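Robotics Program Diary, Nuchit Team
Giltley Technical Institute, Department of Applied Engineering
Entry for 16/06/2019

The session opened at the scheduled hour with all members of the Nuchit team present except Anong Thammasiri, who was sitting a mathematics examination and joined us after the midday break. Mr. Nolte read out the corrections to the previous entry. The battery log had been filed under the wrong team, and it has now been moved to our own folder.

The morning was given to the written part of the project. The department requires that each student team submit a task definition before the November review, and ours had been returned with comments. The reviewers asked us to state plainly what counts as a completed attempt when the object is soft. Our first draft spoke only of "picking up the item," and it was agreed that this wording would not do. Kamonchanok Yensuk proposed that an attempt be counted as complete when the item has been lifted clear of whatever lies under it and released inside the marked area. The proposal was adopted after some discussion of plastic bags, which may be lifted at one corner while the remainder stays where it was.

The team then reviewed the attempt sheets. There are now 109 sheets in the binder. Of these, 99 are filled in properly and will be carried forward. The others lack either the operator's initials or the name of the object, and they have been set aside. Members are reminded that a sheet without initials cannot be used, even if everyone remembers who was at the controls.

After the break Ms. Kershaw gave a short talk on closing speed. She asked us to compare our settings with those of the Kondeck team, who work mainly with wooden blocks and can afford to close quickly. Thin plastic folds away from the fingertip when it is approached in the same manner. She recommended a slower approach from above and a longer pause before lifting. Vichien Srisuk entered both changes in the settings table as version 19 and kept the older version for comparison.

The team was allotted 20 minutes for each operator. I took the second turn. I found the new pause difficult to get used to, and I twice began to lift before it had ended. Both attempts are recorded as operator error under my initials. Anong took the final turn and asked that the arm be brought back to its starting position between attempts, a practice which we have agreed to keep.

Matters to be settled before the next session: the revised task definition is to be typed and signed; the incomplete sheets are to be listed by number; and a reply is to be sent to the Drirnitz school regarding their request to visit.

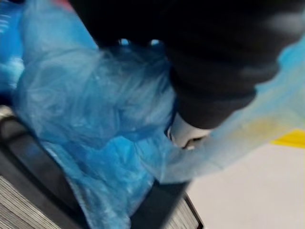
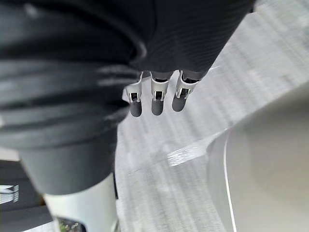

Vichien Srisuk
Student Recorder, Nuchit Team

Entry read and approved by V. Nolte, Program Supervisor.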